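The Card on the Table: ordering by code at a restaurant that used to ask you what you wanted

Skedano sells restaurants a way to take orders without anybody taking them. You sit down, point your phone at a printed code, pick your food, pay, and a ticket comes out in the kitchen. The company calls this "freeing your team for hospitality." I've now heard that phrase from 3 different people with the Skedano logo on their shirts, and I wanted to see what a freed team does all day.

So I spent a good part of August at Naller, a dining room that switched over last spring. I went in the mornings, before the lights were up, and again at dinner. The owner let me talk to anyone who felt like talking. Most did, once they'd made sure their manager wasn't in the room.

The first thing I learned is that automatic ordering has to be put out by hand. The stands get set on the tables and straightened and turned so the codes face whoever is going to sit there. Somebody swaps the cards when the menu link changes, and it changed 2 times while I was visiting. None of this shows up in the sales brochure, and none of it has a line on the schedule. It gets folded into "opening."
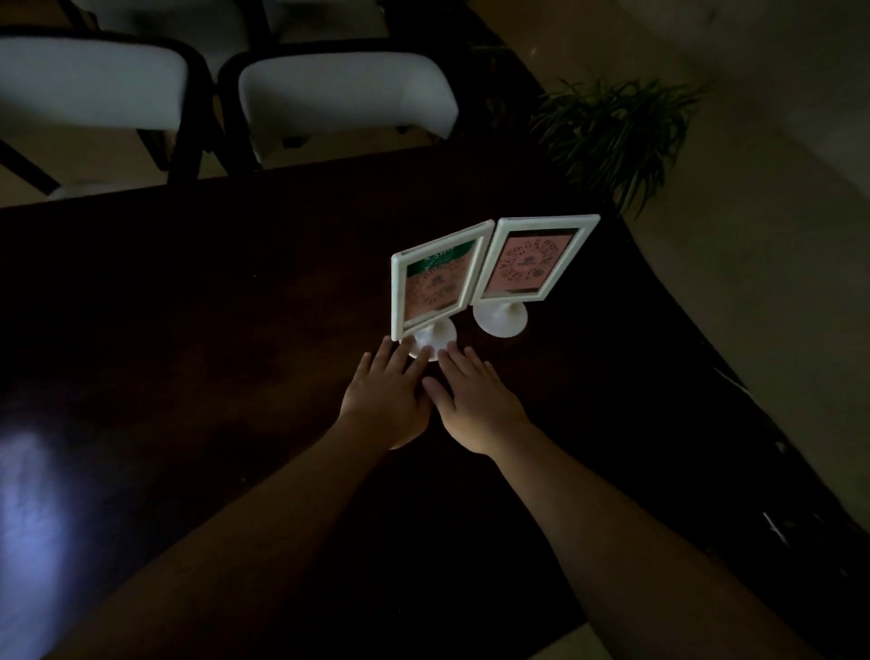

Two stands, two pink cards, one pair of hands. Before opening.

Stepan Bondarchuk has waited tables for 13 years, four of them here. He used to carry a pad and knew the regulars' orders well enough that he rarely wrote on it. Now he runs plates and answers questions about the phone. "They ask me why it won't load," he told me. "I used to get asked if the fish was good."

He doesn't hate the system, and I should say so, because I went in expecting him to. On a packed night he likes that table nine can order another round without flagging him down. What bothers him is the tips. The screen offers a tip before the food has come out, and people who haven't met him yet tend to skip it. He has kept his own numbers in a notebook since the switch. In his best month on the old system he took home $1,351 more in tips than in his best month on the new one. Skedano's account rep told me that one server's notebook isn't data. Fair enough. I asked what data the company had on tips, and I am still waiting for an answer.

The owner's side goes like this. She couldn't fill two floor positions, she had the codes printed, and she stopped advertising the jobs. Ticket errors went down, she says, and I believe her, since a customer who taps "no onions" has only himself to blame. When I asked whether the remaining staff got any of what she saved, she said the savings went to the subscription for the first while. The subscription renews every year.

There was also a pilot with Lirnix, a rival outfit whose pitch added a dashboard scoring how fast each server cleared a table. It lasted through one menu. The staff had figured out that the score went up if you took the plates while people were still chewing, and the customers figured that out too.

What stuck with me from the mornings was how much fussing these little stands need. They are light, they sit on polished wood, and every wipe-down means moving them and putting them back.

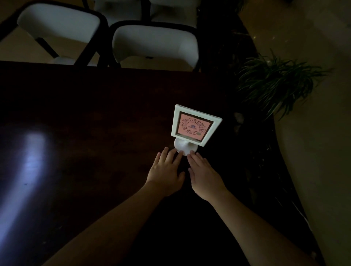 Both hands at the base, code facing out.

I timed nothing and I'm not going to pretend I did a study. I'll just say that the task belongs to the machine's side of the ledger and the wages for it come out of the people's side. A consultant from Van der Merwe, the firm that did the rollout, called it "residual labor" when I brought it up. Stepan laughed at that for quite a while -- then went to reprint a card that had stopped scanning.

Older customers still ask for a menu. There are a few paper ones behind the register, out of date by a couple of prices, and the staff are supposed to offer the code first. Some of them don't. Stepan goes straight to the register when he sees reading glasses come out, writes the order on the back of a receipt, and types it into the system himself, on his own phone, as if he were the guest. In Skedano's monthly report those orders are counted as self-service.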